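Handgreifer selber bauen — häufige Fragen
Projekt Gondal, Werkstatt Lerkholm
Stand: Oktober

Die Mails wiederholen sich, deshalb jetzt alles auf einer Seite. Fehlt was: bitte übers Formular, kommt dann dazu.

Allgemeines

Was ist Gondal überhaupt?
Ein Paar Handgreifer zum Nachbauen. Man führt sie selbst, links einen, rechts einen, und nimmt dabei Bewegungen auf. Daraus soll später ein Arm lernen. Der Arm ist ein eigenes Projekt (Vikska) und noch lange nicht so weit. Fragen dazu bitte dort.

Brauche ich Vorkenntnisse?
Löten, Gewinde schneiden, ein bisschen Kommandozeile. Wer schon mal einen 3D-Drucker zerlegt hat, kommt klar.

Muss ich beide Greifer bauen?
Nein. Einer reicht zum Anfangen. Für beidhändige Sachen halt zwei, die Druckdateien sind gespiegelt dabei.

Aufbau am Tisch

Wie groß muss der Platz sein?
Ein normaler Tisch, an den man von vorne gut rankommt. Mattes Weiß geht gut, Glas gar nicht. Kabel nach vorne weg, sonst wischt man alles mit runter.
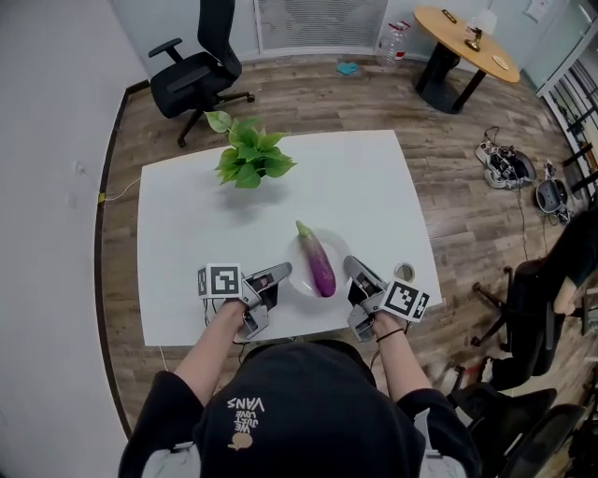 Beide Greifer am Tisch, dazwischen Teller und Aubergine.

Wozu die Würfel an der Außenseite?
Marker für die Lagebestimmung. Müssen bombenfest sitzen. Wackelt der Würfel, ist die ganze Aufnahme Müll — leider merkt man das erst beim Auswerten. Ausdruck matt, nicht laminieren, das spiegelt.

Welche Gegenstände für den Anfang?
Was Leichtes mit klarer Form. Gemüse ist super, billig und jedes Stück anders. Keine Gläser, keine Folien. Metalldosen gehen, wenn sie nicht zu sehr glänzen.

Finger und Backen

Die Backen rutschen ab. Was tun?
Erst entfetten. Dann schauen ob die Rippen sauber gedruckt sind, bei zu heißer Düse verschmiert das Raster. Hilft beides nicht: weicheres Material nehmen. Wir drucken die Backen mit dem flexiblen Filament von Cudico, langsam, ohne Rückzug.

Wie fest soll ich zudrücken?
Weniger als man denkt. Glatte Sachen von beiden Seiten fassen, sodass die Backen möglichst flächig anliegen. Wer quetscht, verbiegt die Finger und dann stimmt die Öffnungsweite in den Daten nicht mehr. Länglisches Gemüse am dicken Ende halten, Stiel nach oben, das steht am ruhigsten.
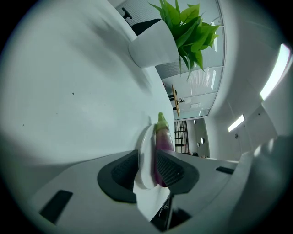
Material und Kosten

Was kostet ein Greifer?
52 Euro ohne Kamera, das Paar mit allem Kleinkram 107 plus Kameras. Versand nicht gerechnet. Wer Schrauben und Kabel in der Kiste hat, spart was.

Welche Schrauben?
M3, pro Greifer 12 Stück, Länge siehe Stückliste. Keine Senkköpfe! Die sprengen das Gehäuse.

Kann ich fertige Teile bei euch kaufen?
Nein, kein Verkauf. Gelegentlich liegen Fehldrucke in der Werkstatt, die darf man mitnehmen. Samstag ist offen, einfach vorbeikommen.

Aufnehmen

Wie läuft eine Aufnahme ab?
Greifer anstecken, kalibrieren, Gegenstand hinlegen, Start. Beide Hände vor jedem Durchgang an die gleiche Ausgangsstellung, Backen offen. Dann die Bewegung zügig aber nicht hektisch. Am Ende kurz stillhalten, danach erst Stopp. Teller und Pflanze usw. dürfen zwischendurch verschoben werden, der Tisch selbst nicht.

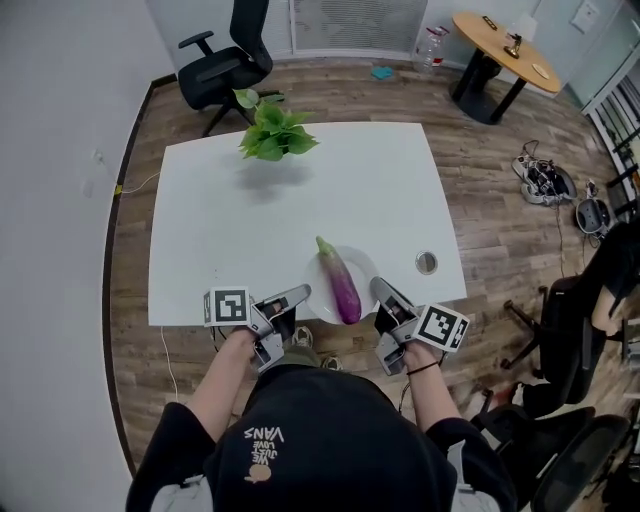

Wie viele Durchgänge braucht man?
Kommt auf die Aufgabe an. Unser jetziger Datensatz hat 1.137, davon ist ein Teil unbrauchbar und muss noch raus. Für einen ersten Test reicht ein Nachmittag am Tisch.

Die Aufnahme bricht nach kurzer Zeit ab?
Fast immer das Kabel. Anderen Port probieren, keinen Hub ohne Netzteil. Wenn dann immer noch: Log schicken, und zwar das ganze, kein Screenshot.

Geht das auch kabellos?
Noch nicht. Akku im Griff war geplant, wurde aber zu schwer. Wer eine Idee hat — gerne her damit.

Darf ich die Pläne ändern und weitergeben?
Klar, mit Hinweis auf Gondal und unter gleicher Lizenz. Geänderte Druckdateien bitte umbenennen, sonst weis am Ende keiner mehr welche Version er hat.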